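Care of Crockery and Dish Racks in the Shared Kitchens

Residents of Neltard House and Hornside are reminded that the shared kitchens on both floors were refitted in September, and that open shelving has now replaced the closed cupboards beside the sinks. The change has been generally well received. It has also brought a number of inquiries to the House Office about where plates should be kept, how the wooden racks are to be looked after, and who is responsible for chipped or missing items. The following notes are issued in reply and will be posted in each kitchen.

Each kitchen has been supplied with 2 wooden dish racks of the upright kind, in which every plate stands in its own slot. Plates left lying on the table or stacked while damp dry slowly and are more likely to mark the surface beneath them. Residents are therefore asked to return each plate to the rack directly after washing, beginning at one end and leaving an open slot between plates wherever space allows. Larger plates should be lowered in with both hands on the rim – the pegs are slender and will not withstand being used as a lever.

Plates and the peg rack on the table, with the pink plate upright and the light blue plate lying flat:
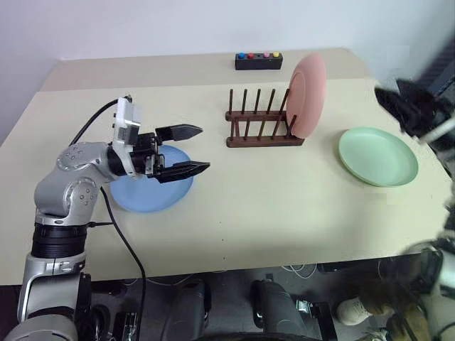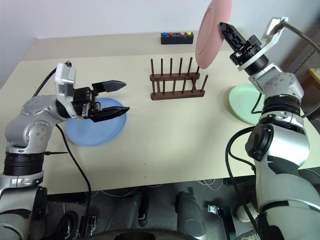 The racks are made of untreated wood and must not be placed in the dishwasher or left standing in water. Once a week the rack should be emptied, wiped with a cloth that has been well wrung out, and turned on its side to dry before it is used again. A light coat of food-safe oil will be applied by the housekeeping staff at the start of each term. Residents need not oil the racks themselves and are asked not to use cooking oil for the purpose, as it becomes sticky and holds dust.

Crockery belonging to the House is of a plain, colored pattern ordered from Probert. Bowls, mugs and serving dishes are kept on the lower shelf, and the upper shelf is for residents' own belongings, which should be labeled with a room number. Items found unlabeled on the upper shelf at the end of the month will be moved to the box in the Omier Room, where they may be claimed for 6 weeks. Anything unclaimed after that time will be given away.

Chipped plates should be taken out of use at once and brought to the House Office, wrapped in newspaper. No charge is made for ordinary breakages. The annual allowance for kitchen replacements in the two buildings is $1000, and this must also cover pans, kettles and cutlery, so residents are asked to report losses promptly and to return any plates that have found their way into study bedrooms.

A rack with a loose or broken peg should not be repaired with household glue. Please leave it on the counter with a note giving the kitchen number, and a replacement will be brought from the store on the next working day.

Requests for additional racks may be made in writing to the House Office. Those received before the end of term will be considered with the winter order.

House Office, 15 Oct 2023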